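Braladley has spent most of the winter comparing two hands on the same pair of arms, under a project it calls Plomeck. We spoke with the engineer who runs the bench work at the company's test space, late on an afternoon in February.

The question sounds simple: four fingers or three? "The three-finger hand is cheaper and easier to repair," she said. "If it does the job, I want to use it. So the work is finding out where it stops doing the job."

Both hands were run through the same 28 household tasks, most of them to do with laundry, doors and knobs. The team logged 1749 grasps between them. Each one was scored by a person from the video, which she said took longer than the grasping.

The two hands were close on rigid things. Cloth was where they split. "With three fingers you get a good pinch, but a wet towel is heavy and it slides out on one side. The fourth finger gives you somewhere to put the weight."

Cameras were the other half of the comparison. Plomeck records a head view and a wrist view, and she had expected to drop one of them. 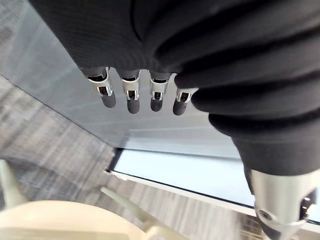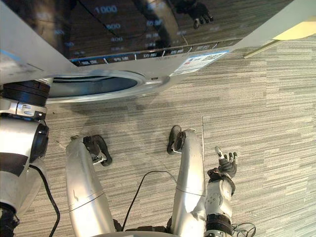 "I thought the head camera would be enough," she said. "Then you bend the robot toward a low door and its own arm gets in the way at the moment you care about. The wrist view is ugly – half of it can be sleeve – but it's close to the contact."

Her advice to other teams is to fix the camera positions before touching the controller. Braladley moved its wrist mount 3 millimeters partway through and had to repeat two days of runs.

The controller itself came from Munum, after a trial of one from Schumacher. She had no complaint about either. The Munum unit let the team change grip force during a motion, and that settled it.

What's next is the dull part, she said: glove covers, cable routing and a fingertip pad that lasts longer than a month. "We change pads too often. I'd take a worse pad that wears evenly."

The four-finger hand stays on for the next round. The three-finger one goes back on for doors and knobs only.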